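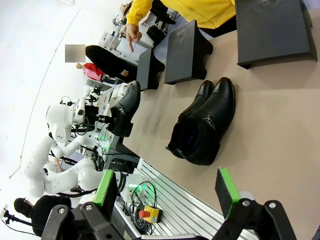

Merkier (robot de taller)

Merkier es un brazo con pinza de dos dedos que se monta en casa o en un taller compartido. Escribo esta ficha porque llevo desde agosto con el mío en Gedora, el taller del barrio, y la versión anterior del artículo se quedaba en la lista de piezas.

Origen
El diseño nació dentro de Mwaipopo, un proyecto abierto de manipulación doméstica, y el nombre viene de una errata en los primeros planos (ponía «Merkier» donde debía poner otra cosa, y así se quedó). La pinza se la debemos a Greker, un taller pequeño que publicó sus archivos y deja que cada cual los toque.

Construcción
La base es perfilería de aluminio ranurada, ¡bendita perfilería!, que te perdona casi cualquier error de medida. El alcance es de 446 mm y el brazo recogido ocupa 248 mm. Los dedos son negros, con almohadillas verdes en la cara interior. Yo imprimí los soportes dos veces, la primera con los agujeros al revés. Los cables son otro cantar: en mi montaje siguen haciendo lazos por encima del perfil y cada semana prometo peinarlos. La parada de emergencia va en una caja aparte, con su seta roja, y tiene que quedar a mano de quien esté junto a la mesa.

Cámara
Va en la muñeca y gira con ella, así que la imagen sale torcida muchas veces. Al principio marea, luego te acostumbras y acabas ladeando la cabeza tú también.

Tareas habituales
Lo más agradecido para empezar es el calzado. Un par de zapatos negros brillantes, uno medio apoyado sobre el otro, da muchísimo juego: hay punta redondeada, suela oscura, reflejos por todas partes. La tarea clásica consiste en separarlos y dejarlos en su expositor.

Coste
A mí me salió por 365 euros, sin contar los 4 servos que quemé.

Véase también: Gedora, Greker, Mwaipopo.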